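The Durkeck Darning Loom: Small Tool, Big Grin
By Annelies Van Wijk
June 29, 2019
4 min read

I own a lot of socks I can't wear. They live in a shoebox under the bed, and every November I pull the box out, look at all those heels and toes, and push it back again. My grandmother darned with a wooden mushroom and a needle, and she could close up a heel during one radio program. I have her mushroom. I don't have her patience, and my darns always came out like little knots you could feel with every step.

So when Els Willems from my knitting group put her Durkeck loom in my hand and told me to go home and try it, I went in expecting to give it back the next week. I gave it back because I'd bought my own!

The idea is an old one. You have a round block that goes inside the sock, a thick elastic that holds the fabric against it, and a row of tiny hooks across the top. You run your yarn up and down between the hooks and the bottom edge of the hole. Then you weave across, and after each pass you flip the hooks with a finger so the threads swap over, front to back. It's a real loom, just one that fits in your palm, and the flipping is so satisfying that I did a patch on a dishcloth that didn't need one.

My first darn took me a whole evening, most of it spent finding the right yarn (I am picky about color). The second went a lot faster. By the end of the week I was doing a toe while dinner was in the oven, and the patches were flat. Flat! I wore one inside a hiking boot and forgot it was there.
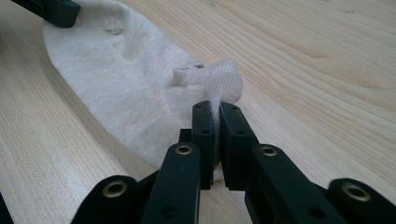
A cream-colored sock with a fine knit.

Fine knits are the hard test for any darning tool. On chunky wool you can be sloppy and the fuzz will cover for you, but thin cotton shows every thread. The hooks on the Durkeck are set close enough for sock yarn, and I got a neat patch with a single strand of Gakisum mending wool, which comes on cards in more colors than I know what to do with. For cotton I split embroidery floss and used 3 strands. That was slower going, and I had to push the rows down with the needle as I went, but the result is soft and it bends with the foot.

Now for the grumbles. The elastic that comes in the box is too tight. It left a ring on a thin sock that took a wash to come out, so I swapped it for a plain hair tie and haven't looked back. The needle is too short for my hands, and the instructions are one folded sheet with drawings so small that I gave up and called Els. One hook also came slightly bent. I straightened it with tweezers and it has behaved ever since, but check yours when you open it.

Size matters too. The patch can only be as wide as the row of hooks, so a heel that's gone completely needs two overlapping squares or a different method. Knut Tiedemann, who taught the mending class I took at Grondness, still reaches for a plain mushroom on the big ones, and after wrestling with a hole the size of a jar lid I see his point. I did manage it - it just wasn't pretty.

I've also used it on a sweater elbow, a pair of kids' leggings and a linen napkin. The elbow was the best of the lot. I picked a mustard yarn on gray and now people ask me about it, so I've stopped trying to match colors and started having fun instead. Stripes are easy, and checks are easier than they look.

Would I buy it again? Yes, and I'd get the longer needle at the same time. If you've tried darning and hated it, see if a friend will lend you one for a weekend and start with something thick and wooly. My shoebox is half empty, and I'm on to my husband's socks next.

Contact | © 2019 Annelies Van Wijk | Back to top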